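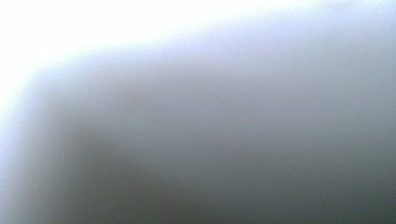 ## Light and glare at the worktop

**Which way should the worktop face?**

Side-on to the window if you can manage it. With the window behind the bench, anything you hold up turns into a grey shape with white light round it. With the window behind you, your own shadow falls on the work.

**The white light washes everything out. Can I turn it down?**

Yes. The dimmer is on the wall by the door and works the ceiling panels only. The bench lamps have two settings, and the lower one is enough for sorting and folding.

**Can I bring my own lamp?**

You can, as long as it has been tested. Leave it with Maarten Mulder at the Jestdale desk and collect it the next day. Clip-on lamps are fine on the back rail but please keep them off the shelves.

## Booking and using the room

**How do I book a bench?**

Ask at the desk or write your name on the sheet outside room 182. Sessions last three hours. If you are running late, ring the desk — we hold a bench for half an hour and then offer it to the next person.

**Do I need to tidy up afterwards?**

Yes. Put tools back in their drawers, wipe the surface and switch off the bench lamp. Cloths are under the sink. Used ones go in the bin marked Laundry.

**What can I leave behind between sessions?**

One labelled box per person, with the lid on. Boxes go on the lower shelves. Anything without a name is moved to the lost property cupboard and kept until the end of the following month.

**Are the blinds going to be replaced?**

The new ones have been ordered from Segers and should be fitted in October. Fitting will take about two days and the room will be closed while it is done. Existing bookings will be moved to the Cemmont room downstairs, which has the same benches but fewer sockets.

**Who do I tell if a light is flickering?**

Kavinda Begum looks after repairs. Give her the number on the bench and say whether it is the lamp or the ceiling panel — they are on separate circuits. Please don't change bulbs yourself.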